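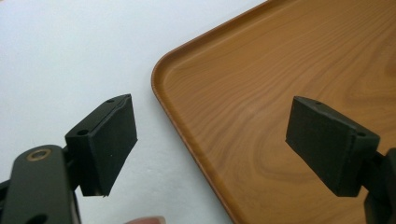

Bowling workload limits, second half of season

longhop_dan
League circular dated December 2024 caps seamers under 19 at 14 overs a day from January. Our Pollow first XI has two of them and both bowled more than that in the last two-day game. Does the cap include overs in the nets the same week? The circular doesn't say.

seam_up_32
Match overs only. Net overs go in the weekly log, which the club keeps and the umpires never see.

Pernlow2ndXI
Not how it was read to us. Our captain was told the weekly total is 39 and covers everything bowled with a hard ball, nets included.

seam_up_32
39 is the guideline figure. 14 is the playing condition. Go over 14 and the umpire takes the bowler off. Go over 39 and you get an email.

grubber
The daily cap is the wrong measure anyway. Back stress injuries track with sudden jumps in load. A kid who bowls 30 a week every week is at less risk than one who rests for three weeks and then bowls 14 on Saturday and 14 on Sunday, and the second kid is legal.

longhop_dan
Agreed on spikes, but a club scorer can't police a rolling average. A daily number can be read off the book.

grubber
It can be done in a spreadsheet. I log deliveries, not overs, so no-balls and wides count. One of ours at Heker bowled 1,817 balls last season, nets included. His worst week was nearly double his average, and that was the week he reported soreness.

Pernlow2ndXI
One bowler isn't evidence. He could have changed his action or his boots.

grubber
Didn't say it was proof. I said it was logged.

seam_up_32
Back to the question. If the bowler plays for two clubs, or club and school, the 14 applies per day across all matches. We lost a bowler mid-spell against Guérin over that. He'd bowled six in the morning for his school.

longhop_dan
That one I didn't know. Who tells the umpire?

seam_up_32
The captain, at the toss. Put it on the team sheet next to his name.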